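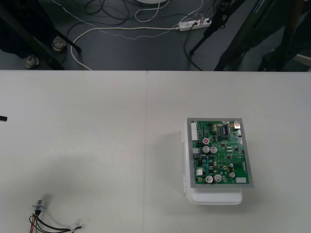

Martens Staff Hiring Group
Minutes, July 31, 2024, Room 15, Dristden office

The group settled in a few minutes late, and the February minutes were approved with one small fix to the spelling of Itevthorpe. Everyone was thanked very kindly for coming in during vacation season.

1. Job postings. We had a good long talk about the wording of our ads. Several of us feel the list of "must haves" scares off people who would do just fine here, and it was agreed to trim it before the fall openings go up.

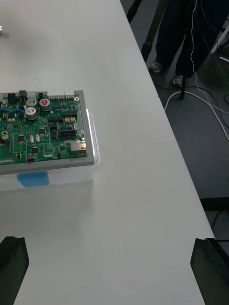

The Dristden branch will try the shorter version first and bring back whatever comments they hear from applicants.

2. Referral bonus. Agreed to keep it at $1000, paid after the new hire's first 20 weeks. The form on Flumier still asks for a paper signature, and we would all love to see that go away.
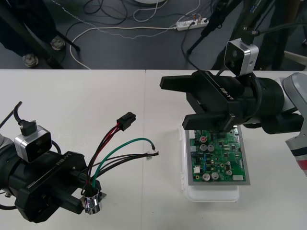
Wires and connector at the white table

3. Interview panels. Itevthorpe asked for a second person on every panel (a lovely idea, warmly received!). Managers will be asked to share people between teams where they can.

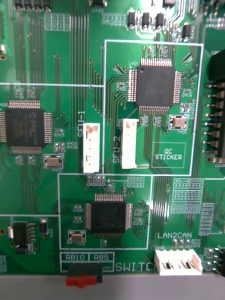 Scheduling stays with the front desk, extension 2324, for the time being.

4. Other business. Exit interviews held over to next time.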